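This data card describes the "mixed household" part of the Brillness collection: ordinary things from the kitchen and the desk, placed together on one surface and annotated by hand. Please read it before you use the labels, especially the part about lids. Most questions we receive are about lids.

Version: April release

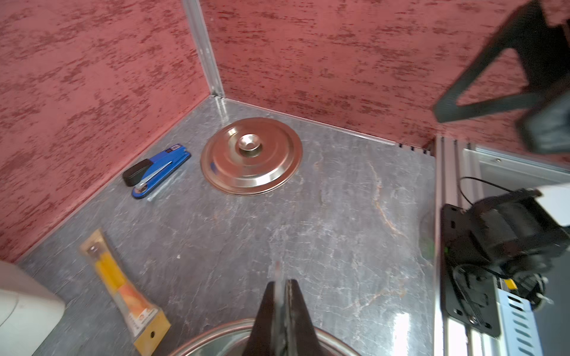
**Maintained by: Household Objects Group, Kahsay Lab**

## What is in this part

The collection has 3,000 annotated images. They show 129 different objects, which we bought in normal shops or brought from our own kitchens and desks. The objects belong to 11 label families. A family is a wide word such as `cookware`, `storage` or `stationery`, and every object has also a narrow label under it.

We mixed the families on purpose. In many collections a pot is always beside other pots, and a stapler is always beside paper. In our homes it is not so. The stapler lies near the pot lid, and a tool still in its package waits next to both of them for many days.

## Surface and walls

All images use the same type of background: a gray marble-patterned floor and streaked walls in a red or pink tone. The tone of the walls changes much with the light and with the point of view, so please do not use the wall color to sort images into sessions. Shiny metal takes the color of the walls. A stainless-steel lid can look like copper. We label the material that the annotator knows from the object list, and the visible tint goes to a separate field.

## Fields

| Field | Meaning |
|---|---|
| `family` | one of the 11 label families |
| `label` | narrow name of the object |
| `material` | from the object list, may be empty |
| `tint` | color as it looks in the image |
| `packaged` | yes / no |
| `visible` | full, partial or edge |
| `sure` | yes / no, filled by the second annotator |

## Rules for difficult objects

1. **Lids.** A lid lying flat is `lid`, also when its pot is in the same image. If only a curved rim is visible, write `lid` and set `visible` to partial. If you cannot decide between a lid, a plate and a ladle, write `round_metal` and set `sure` to no. Do not guess from the other images of the same session.
2. **Stickers.** A small sticker on an object, like the blue one on the steel lid, is part of the object. It does not get its own label.
3. **Packaged tools.** A tool in a blister pack gets one box around the whole package, including the hang tab. Set `packaged` to yes. If the kind of the tool is not clear through the plastic, use `hand_tool`.
4. **Clear sheets.** Transparent plastic under another object is labeled only when you can follow at least one edge of it.
5. **Drawer units.** A unit with several drawers is one object. The handles have a second box each with the label `handle`. In the white unit with three drawers the handles are brown and easy to find, but the open tray on top was forgotten by some annotators. The tray is inside the box of the unit.
6. **Pots.** The box includes the handles, also when they go over the rim. The reflections inside a polished pot are not objects.
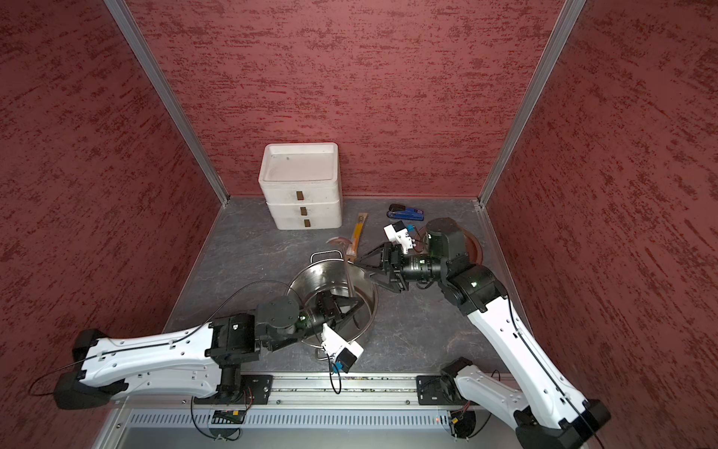

## How the labels were made

Stamatia Bakalis wrote the object list and the first version of the rules. Each image was annotated by one person and checked by another. Burgi Pichler and Safta Neagu made most of the first round, and Reet Lukoševičius did the checking. Disagreements were discussed on Thursday, and the result was written in `notes/decisions.md` with the image number.

The longest discussion in this file is about wooden utensils. We decided to use `utensil_wood` for all of them when the working end is hidden.

## Known problems

- The family `stationery` is small. Only 7 objects belong to it, so please be careful with scores for this family alone.
- In the older images `tint` is often empty.
- `round_metal` is used more in the first half of the collection than in the second.

## Corrections

Open an issue with the image number, the old label and the label you propose. Yesenia Villalobos reads the issues and adds accepted changes to `CHANGES.md`. If you write about a lid, please look first in the decisions file.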